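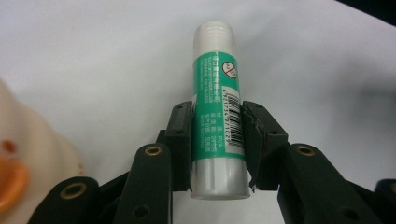 A glue stick between the finger pads of a hand-held gripper.

New house rules for hand-held grippers are out at Zustau, and I've read all of them

22 Aug 2018

Well, it's finally here! Zustau has put out its written rules for anybody who collects grasping examples with a hand-held gripper, and after months of hearing people argue over what ought to go in them, I got to sit down with a coffee and read the thing start to finish. It's short, and it's in plain words. I've read lab manuals that made me want to lie down, and this one I got through before the coffee went cold.

If you missed the background, the first draft went around in July and got a fairly grumpy reception. It wanted a form filled out for every single grasp, which would have been fine for a morning's work and hopeless for anything bigger. The people at Dewan, who share the bench space and the parts bin, wrote back with a long list of complaints (I was sent a copy, and some of it was pretty spicy). The version released now drops the form completely. You fill out one sheet per session, front side only, and you're done.

The part I like best is the section on objects. Each session has to use ordinary store-bought things with their original labels left on. No peeling, no taping over, no spray paint to kill the shine. The old habit on some benches was to strip everything down so it looked nice and clean, and then folks would wonder why the arm got confused by a barcode later. A glue stick should look like a glue stick, with its green label and its little warning symbol and all. I cheered a bit when I read that, because I've been nagging about it since I started writing these updates.

Then there's the grip itself. The rules ask for both pads to touch the object before you lift, and for you to hold still for a moment once they do. They also want slim upright things like tubes, markers and bottles taken from the sides, somewhere near the middle, with the cap left free. You can still do a cap grasp, but it goes on the sheet as its own type and doesn't get mixed in with the others. That last bit came from Thilini Miah, who wrote most of the final text and who had been sorting mixed batches by hand. I asked her how that went and she said, "I had 3000 clips in one folder and a label that just said tubes. I wasn't going to do that twice."

Fair enough!

Wear and tear gets a whole page, which surprised me. Pads are to be looked over before every session and again after each 300 grasps, and any pad with damage gets a line on the session sheet. Damage to the outer edges is allowed as long as the contact face is flat and clean. Damage on the face means you swap the pad and write down when. At 1000 grasps the pads come off no matter how good they look. Joints and bushings are checked at the same time, and you're supposed to open and close the gripper slowly and feel for play. I know some people do this already, but plenty don't, and I'll put my hand up and say I was in the second group until last year.

A few smaller points I marked with my pencil:

Work surfaces should be plain and matte, and wide enough that the object isn't right at the edge.

Other items can stay nearby. The draft wanted everything cleared off, and that's gone. The reasoning in the notes is that real tables have stuff on them, so a toy or a mug off to one side is fine if it doesn't get between the pads and the object.

Shadows are okay. Moving shadows from people walking past are not, so hang up a sign or pick a quieter corner.

Anything with a name, address or phone number on it stays out of the session. Mail, pill bottles, ID cards, school notebooks, you get the idea. Product labels are fine.

Glues, cleaners and anything else with a warning on the package may be used closed only. If the cap comes off in the middle of a session you stop, wipe down the pads and start a new sheet.

On that last one, I can see people rolling their eyes. I did too for a second, and then I remembered the afternoon I spent picking dried paste out of a hinge with a toothpick. Keep the cap on.

What's missing? I'd have liked something on how long one person should hold the gripper before taking a break. The thing gets heavy on the wrist, and tired hands make sloppy grasps. The text says "rest as needed" and leaves it there. Thilini told me there was a number in an earlier version, but Pludel and Deveo couldn't agree on it, so it came out. She hopes to get it back in at the next revision. I'd also like a clearer line on left-handed use. Right now there's one sentence and it points to a drawing that isn't in the file I got.

Who has to follow this? Strictly speaking, only teams working under the Zustau program, plus anybody who sends them clips. Pludel says it will take the rules as they stand, and Dewan will too, apart from the pad schedule, where it already has a stricter one. Deveo is still going over the wording on labels. Old material doesn't have to be redone. It just gets tagged as collected before the rules, so nobody needs to panic over that hard drive in the drawer.

Comments on the first draft came to 126 in all, and they're printed at the back with a reply under each one. Do read them if you have the time. There's a lovely long fight over whether a lip balm counts as a tube or a cylinder (tube won), and somebody asked very seriously about boiled eggs.

The rules apply to new sessions starting now. Printed copies are at the front desk at Zustau, and the session sheet is on the same shelf, so grab a stack while you're there. If you spot a mistake in the text, send it straight to Thilini with the page number. If you've got opinions about wrist breaks, send those to me as well, I'm collecting them.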